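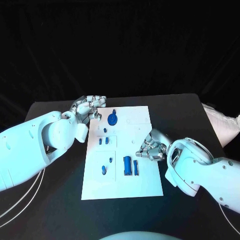
Placa blanca con piezas azules, sobre una mesa oscura. Foto: Ute Voß

La escuela nocturna de Ellgate llena sus aulas con 358 matriculados

La escuela nocturna de Ellgate ha cerrado el plazo de matrícula con 358 alumnos, la cifra más alta desde que abrió sus puertas, y arranca en enero un programa de 38 cursos que va de la reparación de relojes a la conversación en alemán. ¡Y todavía hay lista de espera en cerámica!

«El primer día de matrícula, a las ocho de la mañana, la cola ya daba la vuelta a la esquina», cuenta Hannelore Schmieder, directora del centro, que llevaba meses preparando el nuevo catálogo. Entre los estrenos hay un taller de encuadernación, otro de dibujo técnico a mano y un curso de cartografía histórica que agotó sus plazas en una tarde.

El edificio de la antigua imprenta Wiegand, sede de la escuela, también llega con novedades. Las obras de la segunda planta han terminado y el centro gana cuatro aulas luminosas, con ventanas al patio y bancos de trabajo recuperados de la propia imprenta – algunos conservan todavía las marcas de los cajistas. La biblioteca, que antes cerraba a las siete, seguirá abierta hasta las diez de la noche.
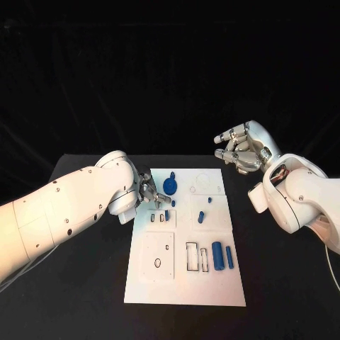
Los cursos duran 30 horas y se reparten en sesiones de tarde y noche, de modo que puedan asistir quienes salen tarde del trabajo. La matrícula cuesta 108 euros e incluye los materiales básicos, salvo en joyería, donde cada alumno compra su propia plata. Hay precio reducido para estudiantes, jubilados y personas en paro.

Gerd Hagedorn, que aprendió el oficio de relojero con su padre, dará clase por primera vez. Su grupo empezará con despertadores mecánicos y acabará el trimestre desmontando un reloj de pared. «Me han preguntado si se puede traer el reloj del abuelo. ¡Claro que sí! Y si no funciona, mejor», dice.

También vuelve el coro, uno de los grupos más queridos de la casa, ahora con Lachlan Donnelly al frente. Ensayará en la planta baja y no exige saber leer música. El repertorio del trimestre mezcla canciones de marineros con piezas del Renacimiento, una combinación que en la primera reunión arrancó más de una sonrisa y bastantes aplausos.

Quienes se hayan quedado sin plaza pueden apuntarse a la lista de espera en la secretaría, de cinco de la tarde a nueve de la noche. El catálogo de primavera saldrá en marzo, con un segundo grupo de cerámica ya confirmado.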